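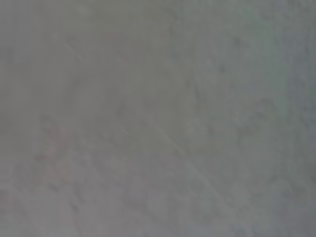
Play kitchen bowls for a small white table – scalloped or plain?

Lelero
Hello all. I am putting together a play food corner and I have now a white table, a translucent purple bowl with wavy rim and a yellow toy banana. My problem is the bowl. I like the color very much, but my sister says a plain round bowl is easier for small hands. What do you use?

Vikis
Scalloped, always. The children hold it by the waves. Ours came in a set from a discount shop and it survived three winters.

Olivares
I must disagree with Vikis. The waves collect dried paint and crumbs, and I clean them with an old toothbrush every September before school starts. Plain bowl, five seconds with a cloth.

Lelero
But we will not put paint in it, only toy fruit. I tried the bowl in the middle of the table with the banana at the left of it, and I think it looks cheerful on the white.
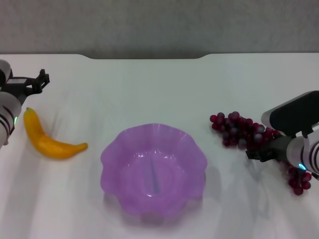 I still want to add an orange and maybe some cherries. Does the purple become cloudy after many washings?

Vikis
Mine became a little dull, yes. I wash by hand now, with lukewarm water.

Pleltimano
Dishwasher is the reason for the dull plastic, I am quite sure. About the size – before you buy more fruit, put the banana in the bowl. If it sticks out far, a wide basket is better for the fruit and you keep the bowl for "soup".

Olivares
Basket has even more corners for crumbs!

Pleltimano
Toy fruit does not make crumbs, Olivares. I paid 19 for my basket and I never washed it.

Olivares
Never? Then I will not eat soup at your house.

Lelero
Thank you, I keep the wavy one for now and will look for a basket too.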